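Endevcombe Household Board › Kitchens › Washing up and drying

Wire dish racks: how do you load yours? (and does the metal last?)

Page 2 of 6

teasel_and_tea wrote:
Picking this up again because my old plastic drainer has finally split down one side and I'm fed up with it. I've been looking at the plain dark wire sort, no tray, just the wires and little feet. My mum swears by hers but she lives alone and washes up one mug at a time. There are four of us and a teenager who eats cereal at all hours. Will it all just fall over?

Mwende Ndung'u wrote:
Had one for years, wouldn't go back. The trick is to put the plates in first, at the far end, and leave the front for glasses and odds and ends. If you start with the glasses you run out of room before the plates have even come out of the bowl, and then you end up with a wobbly tower and somebody shouting.

I like the ones with the bent wavy wires for dividers, much better than straight prongs. Bowls sit in them properly and don't slide forward. Mine is a Sisov, came from the hardware shop by the bus station in September, and the cat has already knocked it into the sink twice with no harm done.

pudding_lane wrote:
Can't agree about the wavy dividers, sorry! I had a Zernov with those and my side plates went straight through the gaps and lay flat on the bottom in a puddle. Straight prongs every time for me. And glasses should never go in the same rack as anything heavy. I lost 2 good tumblers that way and I'm still cross about it.

teasel_and_tea wrote:
Oh no, now I'm torn. Our side plates are quite small (the old speckled ones from Gran) so that might be just my luck.

Mwende Ndung'u wrote:
Glasses are fine if they've got a corner to themselves! Dark wire rack, white surface, clear glass down at the front left and something orange leaning across the middle. I'd happily leave that lot to drain while I went and put the bins out. 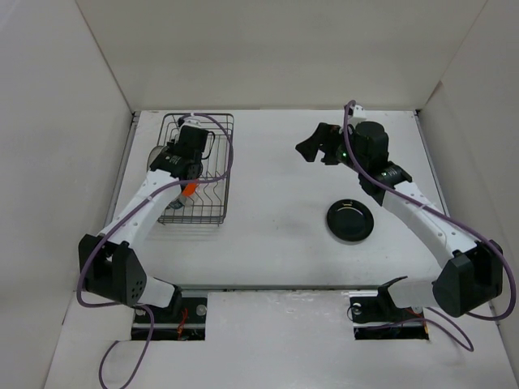
What is the best way to stop a metal dish rack going rusty?

Dry it with a tea towel once a day and let the feet stand on something that doesn't hold water. The coating nearly always goes at the feet first, so check those every few weeks and wipe off any limescale with a bit of vinegar.

pudding_lane wrote:
I'd be careful with vinegar, it took the shine off mine. Warm water and washing up liquid does the job if you keep on top of it. But yes, feet first, that's where my Zernov went. Little orange stains all over the worktop and I had to scrub them with bicarb.

Marit Åberg wrote:
Hello all, long time reader. I keep ours on a folded towel and swap the towel at about the same time I do the tea, which has kept the feet nice. We've a Shirima, the long narrow one, standing end on with the short side facing me. It gives me far more worktop than having it lengthways against the wall, though my husband moans that he has to reach over everything to get at the back.

On the glasses question I'm with Mwende. Lean them a bit so the air gets underneath. Flat upside down on wires is all right, flat upside down on a towel and they go cloudy and smell of cupboard.

gravyboat414 wrote:
Your husband is right Marit, end on is a pain if you've got short arms like me. I tried it for a fortnight and kept catching my sleeve on pan handles. Anything with a long handle goes on the hob to dry in this house now.

pudding_lane wrote:
Handles! Yes! They want to point at the wall, surely.

Marit Åberg wrote:
Mine point every which way and I've lived to tell the tale :)

teasel_and_tea wrote:
Thank you everyone, this is brilliant. I think I'll go for the wavy one and take one of Gran's plates to the shop in my bag to try it for size. Does anyone know if the Sisov comes in a shorter length? The gap beside our sink is a bit mean and the kettle has to live there too.

Mwende Ndung'u wrote:
There were two lengths on the shelf when I bought mine. Measure to the feet as well as the rim, the rim sticks out further than you'd think and mine only just clears the tap.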